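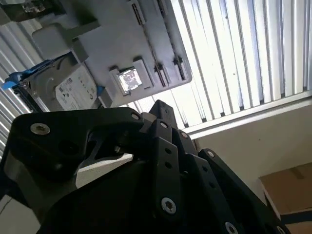

2 min read

Old Dell tower: in which order do I put processor, memory and hard disk back?

Posted by Nuno Correia in Desktop repair, 77 views

Hello to all. I have an old Dell desktop which I want to clean and give to my niece in March. The case is open and lying on its side. The processor is out, the memory is out too, and the hard disk (a Seagate, 3.5 inch) is sitting in its blue carrier next to the computer. The power supply and the motherboard stay inside, I did not touch their screws.

My doubt is the order. My brother-in-law says the disk goes first, so it is not forgotten. I am afraid that then the cables will be in my way. Also, must the metal frame of the socket stay open while I push the memory in? I bought a small tube of paste from Lanz for the processor, it cost 6 euros.

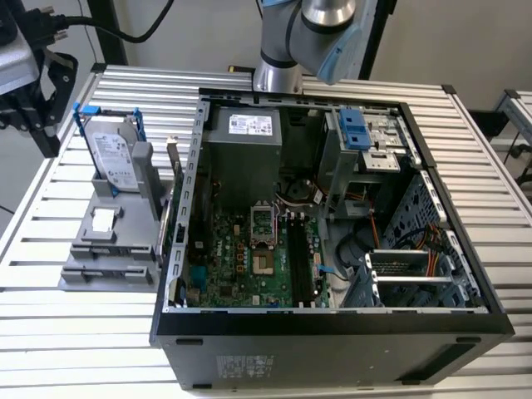
One more thing which worries me is the wires. The red, yellow and orange ones from the power supply go through one corner of the case in bundles, and I do not know if I may tie them together or if they need air between them.

Answers

Hermine Plattner, 2626 points

I would do the processor first, then the memory, and the disk at the end. Look for the small triangle on the corner of the chip and the same mark at the socket. Lay it down straight, do not press with the finger, and close the frame before you do anything else. An open socket is a bad thing to have under your hands, because if a screw falls in there the board can be finished.

For the memory, open the white latches, compare the notch in the module with the slot, and push on both ends until it clicks. It needs more force than one expects. The wires you can tie loosely, only keep them away from the fan.

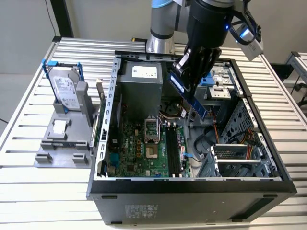 By Damian Mayrhofer, member, 565 points

I agree with Hermine about the order. I only want to add that the module should come down straight to the slot. If you start with one corner and lean on it, you can bend something. Touch bare metal of the case before you take it in the hand.

The blue carrier needs no tools on the ones I had. You slide it in until it holds, then data cable, then power cable.

Wanda Benavides

just buy a new one, these old Dells are slow anyway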